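We use cookies to remember your preferences. By carrying on you agree to our cookie policy. Accept / Manage

Getting the house ready before a long trip

We had two weeks in Wudasdale in April, walking the old abbey ruins and eating far too much cake, and it was lovely to come home to a house that smelled of nothing at all! It hasn't always been so (I still remember the melon). So these are the little jobs I do before we lock up.

Empty the fridge the night before and wipe it out with 500 ml of warm water and a spoonful of bicarbonate of soda. Run the bin out last thing, and pour a jug of water down any sink or shower that won't be used.

Strip the beds and leave the duvets folded back so they can air. Close the curtains on the sunny side — fabric fades faster than you'd think.

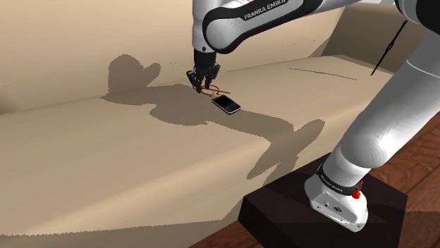
Birthe Damgaard

Do go over the sofa as well, pushing your hand right down the back of the seat, where coins, crumbs and train tickets like to gather. I do mine with the narrow nozzle and then a barely damp cloth, and leave the windows open for an hour while I finish the packing and hunt for the guidebook.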